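Shirt folding

Shirt folding is the reduction of a long-sleeved, button-fronted shirt to a flat rectangle for storage, display or packing. It differs from the folding of knitted garments in that the collar and cuffs are stiffer than the body and have to be placed so that they are not crushed.

Preparation

The shirt is buttoned at the neck and at one or more points lower down, then laid front down on a flat surface wider than the garment. Thin woven cloth creases readily and is smoothed by hand from the yoke towards the hem. 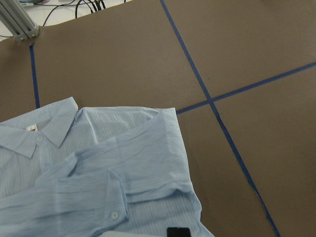 Sleeve placement

Each side of the body is turned in towards the centre line, and the sleeve is then laid back on itself. In the Lavetti method the sleeve runs straight down, parallel to the side fold. In the Gistard method it crosses the back at a slant, which spreads the thickness but leaves a diagonal crease. Cuffs are kept flat in both. The hem is turned up last, in 2 stages for most adult sizes. A finished width of 300 mm suits most shelves; the Gistard pattern allows 385 mm for larger collars.

Work surface
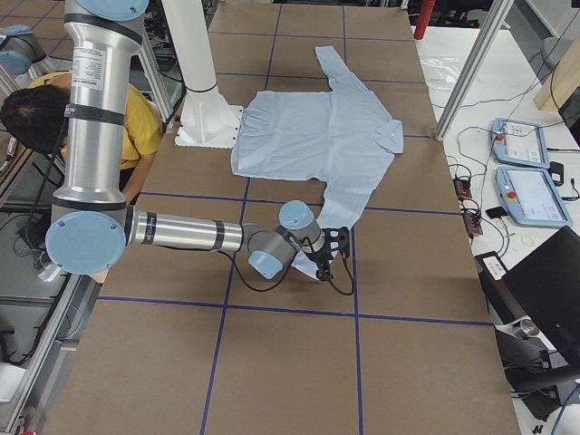

The surface should be level, clean and large enough for both sleeves to be opened out before the first fold. Padded tops hold the cloth in place but make edges harder to square. Card is a common cheap covering. Sheets of brown cardboard may be joined side by side, as on the table with strips of dark blue tape running both ways across it, and the straight lines can serve as a guide for the side folds. Loose fibres are brushed off before pale shirts are handled.

See also: Collar stay; Ironing; Placket

Last edited October 28, 2020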